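Hultau Workshop, Evening Robotics Notes
Handout 4: Lids, and why they're a pain

Okay, so last time we got our arm to go to a point and stop there without drama (mostly!). Tonight we're moving on to things with lids, which is where my own build at home ate up most of November.

A lid is wide, thin and slippery, and a small gripper only gets hold of it at one spot. Grab it at one end and the other end wants to dip, or drag, or swing off sideways. So before you write a single line of motion, pick your grip point and write it down in your Paltix sheet. I like a handle tab if the lid has one.

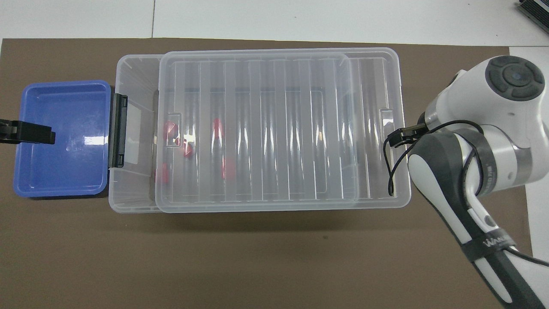

Fig. 1. Gripper over the right edge of the lid, red pieces in the box, blue tray at left.

Clear plastic is the other headache. Look at the glare on those ribs! If your camera code hunts for bright edges it'll happily find a dozen of them that mean nothing. My first try at home put the lid edge at pixel column 865 on one run and 386 on the next, and I hadn't touched a thing. A dark matte mat helps a lot with the background, but it does zip for reflections, so move your lamp around before you start messing with thresholds.

Check your cable slack too. Run the wrist through its whole range by hand, slowly, and watch the loop.

For next week: teach three waypoints (above, grip, lift), save them as Skoltar 43, and bring your log, even if it's ugly.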